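Workshop notebook - Tuesday, January

Paste papers, third batch. Started at 8 because I couldn't wait to see what the overnight paste looked like, and it was gorgeous. Smooth, glossy, no skin on top, the color of weak tea with milk. Rizal Mangundap poked his head in and said it looked like pudding, and he's right, it does.

Recipe so I don't lose it again: wheat starch and rice flour, two parts to one, cold water first, whisked until there are no lumps at all, then onto low heat. Stir the whole time. Last batch I walked off to answer the phone and paid for it with an hour of pushing lumps through a sieve. Off the heat when the spoon leaves a track that closes slowly. Pinch of alum, a drop of dish soap, lid on, cool overnight.

Colors today: indigo, a brick red, and the ochre from the Nedeljković jar. That ochre is a wonder! It's gritty straight from the jar, so I ground it with a little water on the glass slab until it stopped sounding like sand (ten minutes or so, arm sore) and then it went into the paste like it had always lived there. Brick red is still too pink once thinned. Try a touch of the burnt umber next time, very small touch.

Paper: Dillau, the cream one, dampened with a sponge on both sides and left under a board for a quarter hour. I tried one sheet of the Prarkthorpe text weight for comparison. It takes the color beautifully, but it pills under the comb if you go over it twice, so it's one pass or nothing. The Dillau forgives nearly anything. I scraped a whole sheet back and started over and you can't tell.

Combs: cut two new ones from mat board, one with even teeth and one where I let the gaps widen from left to right. The second one is my favorite thing I've made this month. Pull it straight and you get ribbon; give it a slow wobble and it looks like wood grain or a river seen from a plane. I went through far more sheets than planned just chasing that wobble. Trick seems to be moving from the shoulder and keeping the wrist stiff. When I used my wrist the curves got tight and fussy.

Also tried the old trick of pasting two sheets, pressing them face to face, and pulling them apart. Feathery veins all over, like frost. Indigo over ochre was the best pair - where the blue broke, the yellow came up underneath in tiny threads. Rizal wants that one for the covers of his garden notebooks and I've said yes, provided I keep one sheet for the sample drawer.
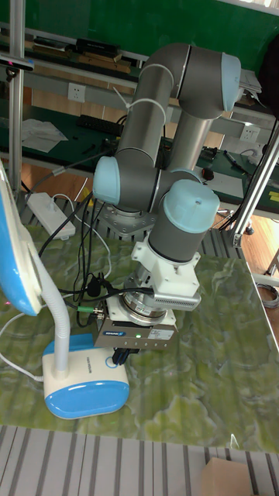 Arm with light-blue joint caps, on the green marbled top.

Which gets me onto greens, next on the list. I have never made a good green marbled pattern in paste. Mine come out either pond or peppermint. Plan: indigo plus ochre, mixed in the paste, then dabbed on with a crumpled rag over a paler coat of the same. Keep the two coats close in value. Dark veins only at the very end, with the edge of a feather.

Drying: sheets on the line until limp, then flat between blotters with the big boards on top. Yesterday's lot cockled along one long side, which I blame on the heater. Moved the line to the north wall. Check before lunch tomorrow.

Numbers for the supply book: 147 sheets of Dillau left in the flat file. Grerard can cut us another 3000 at the smaller size but the grain would run short, no good for spines. Ask again about long grain before ordering anything.

To do: wax the finished ochre sheets (beeswax, soft cloth, buff hard). Cut a third comb with double teeth. Label the jars, please, everybody, including me. Leftover paste is in the fridge with a blue lid, good until the end of the week. Sniff it first.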